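Himetti Court Residents' Association
Minutes of the October meeting, held in the downstairs lounge at 7:10 p.m.

Present: enough for a quorum, once the chess players agreed to be counted.

1. Previous minutes
Approved, with one correction. The phrase "a lively exchange" now reads "an exchange."

2. Money
The balance stands at $3,723. The bike rack from Onemo came to $780, delivery included, bolts not included. Bolts are a separate motion, held over to next month.

3. Parking
The Van Rooij lot next door is still not ours. Residents are asked to stop parking there as if it were. A proposal to repaint our own lines passed. A proposal to make the spaces wider without having fewer of them was sent back to its author for further thought.

4. Shared kitchen
Microwaves and sinks were taken together.

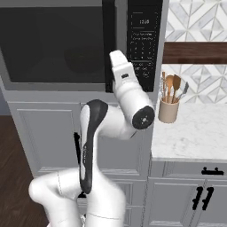
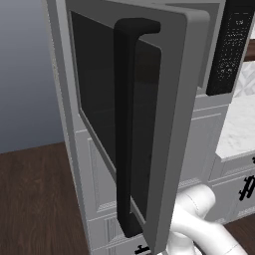
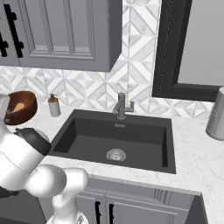 Discussion of a sign-up sheet followed. Those in favor said it would prevent arguments. Those against argued. It was agreed to try a sheet for one month, in pencil. Fish was raised and, after 10 minutes, put down again.

5. Hallway paint
The Bralum color card offers 67 shades of off-white. The meeting narrowed these to two, which several members could not tell apart. Vote tied. The chair broke the tie in favor of the one on the left, then turned the card around and had to be reminded which one that was. Color to be confirmed.

6. Newsletter
No one has written it. The deadline was extended, as is traditional. The recipe column will return if anyone sends a recipe that isn't chili.

7. Other business
A resident asked when the elevator would be quieter. Noted.
A second resident asked what happens to things that are noted. Also noted.

Actions
Chair: write to Onemo about bolts.
Secretary: post the kitchen sheet, buy a pencil.
All: move your cars.

Meeting closed at 9:25 p.m. The bike rack may be viewed in the lobby, where it is leaning.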